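The first thing Branora ever recorded was a refrigerator. It is on track one of "Cakus," their debut, humming a slightly flat B under eleven minutes of organ, and Annunziata Mazza still defends it. "It held its note better than I did," she says.

The band's fourth album, "Thaweesak," arrives in June 2018, and there is no kitchen equipment on it. There are songs. Two of them have choruses. One, "Drernico," is short enough for radio, a thought that seems to cause Mazza physical discomfort.

Branora has been a duo since the bass player left to sell boats. Mazza plays keyboards and sings when cornered. Mehrangiz Safavi plays drums, guitar and, on the long middle section of side two, both, with results you can guess at. They have been at it for 10 years, and their last record sold 343 copies in its first month out of a pressing of 500. The rest are in Safavi's hallway, where they make a decent bench.

What changed? Mostly the editing. In March they had a double album, including a side-long suite about tides that neither of them could play twice the same way. Safavi cut it to six minutes while Mazza was at the dentist. The shortened version, "Low Water," is the best thing they have done — a slow, creaking build with a vocal that comes in late and leaves early.

Not everything survives the trim. "Salt Office" stops where it ought to take off, and the spoken passage on "Minor Ferries" should have stayed in a notebook. But the drumming is loose and alive all the way through, and the organ has finally been turned down far enough for you to hear it. 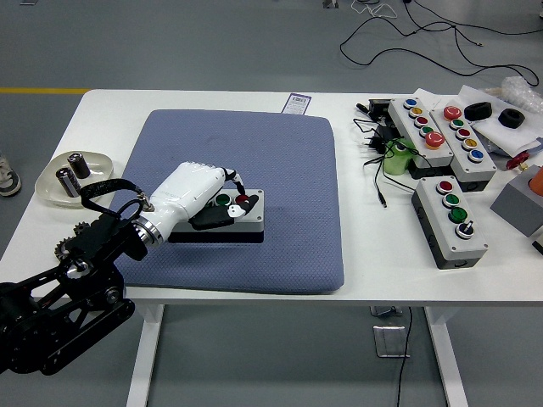
Green button on the left, red on the right.

They will tour it this fall, playing rooms a good deal smaller than the 3,000-seat hall where they once opened for a headliner whose fans talked through the entire set. Mazza remembers that night fondly. Safavi remembers the catering. The suite about tides is back in the set at full length, so eat beforehand.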